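Ticket 243: Water heater cuts out after 30 seconds
Product: Masgate wall-hung tankless
Opened by: Wanda Żak
Status: Solved

Problem
Hot tap runs fine, then the burner drops out at the 30 second mark and the display shows 9. Same at every tap in the house. Set temperature is 70.

Tried so far
Reset at the panel, twice. Cleaned the inlet screen, which had a surprising amount of grit in it! Checked the gas valve, fully open. No change.

Reply from Liew support
Great notes, Wanda, thank you! Code 9 on this model points to the flow sensor or its plug. Please shut off power and gas, take off the front cover and look at the three-wire plug on the left of the water valve. Push it in until it clicks. If the pins look green, send us a photo and we'll get a new lead out to you.

Update from Wanda
Pins were green as anything. New Zosach lead arrived this morning and I had it in before lunch — what a difference! Ran the shower and both sinks, no code, lovely steady heat all the way through.
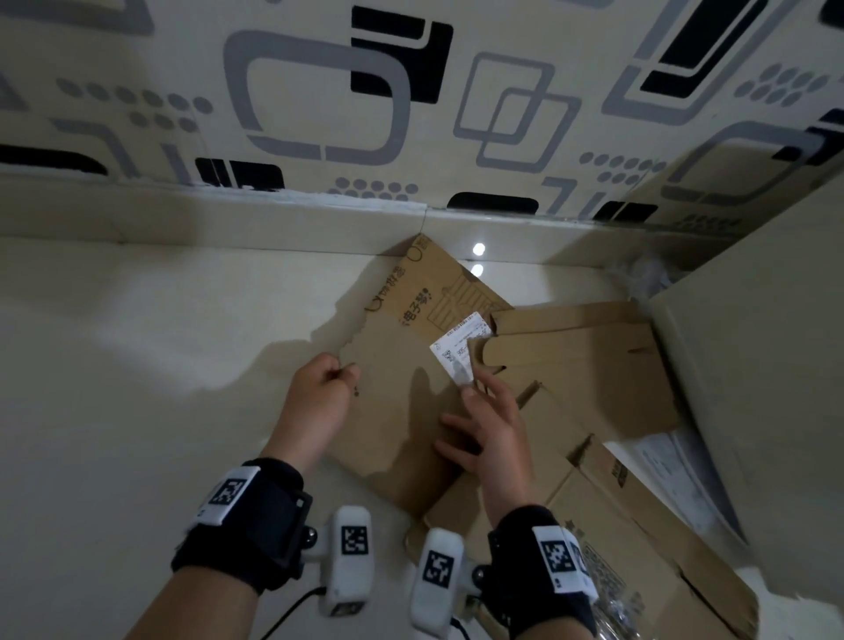

Closing notes
Lead replaced, sensor kept. So pleased this one was a simple fix! Wanda, please run the heater at your normal setting for a week and reopen the ticket if 9 comes back.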